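Robot club, a long evening

October, and already dark by the time I'd parked. I meant to write this up as soon as I got in, but there was toast to be made first, and then a second lot of toast, so forgive me if it wanders a bit.

I do love Vurnside once the daytime people have gone home. We've been given the room until 9, and our project this term (Fika, we voted on the name and I lost, I wanted Duan) is all about showing a machine how to pick something up by doing it ourselves first, over and over, with the grippers in our own hands. I had pictured something terribly clever. Mostly it's patience and remembering to breathe! I started with the bare board, just opening the fingers and getting used to the weight of them.

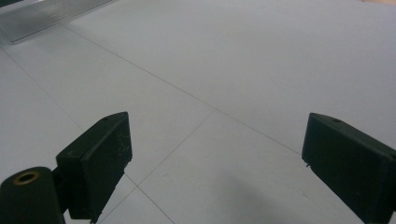
Slower than you think, and then slower again, came the advice from across the room, and there was a grumble after it that everyone in the first year snatches. Well, I do snatch. I snatch at biscuits and at door handles, so I suppose I was bound to do it with a gripper as well.

After the tea break we moved on to working with both hands, one gripper in each, and I found that far harder. My left hand is a willing creature but it wants to copy whatever the right one is up to, and the cables have opinions of their own.

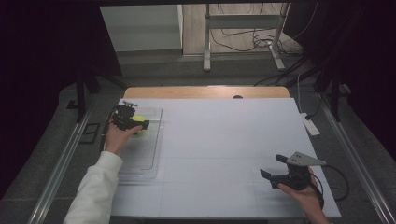
I had a little talk with myself about elbows. Keep them in, keep them low, don't lean. It's like learning the piano all over again, except that my old piano teacher would have rapped my knuckles and here they only say "another one, please" very kindly. Our count for the term stood at 3,208 goes when we arrived and 3,470 when we packed up – all of us together, I should say, I can't claim more than my share – and I felt absurdly proud of that number going up on the wall.

The tennis ball is my favourite of the things we practise with. It's a forgiving sort of object, and you can feel it give a little when you've got it properly.
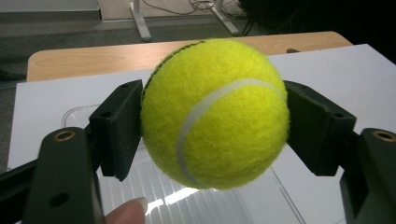
I'd like to be trusted with something more awkward before Christmas, an egg cup perhaps, or one of those slippery Livutby spoons that live in the club drawer. We shall see. I still have to write my 2 pages on what I've learned, and so far I've got the title and a rather nice margin.

Home by the back road, very tired, hands still going through the motions on the steering wheel at the lights. Must remember to take milk next time.

2 comments
9 shares

More from this diary
Fika gets its name (and I sulk)
First night at Vurnside
What became of the Livutby spoons
Half-term, and a great deal of soup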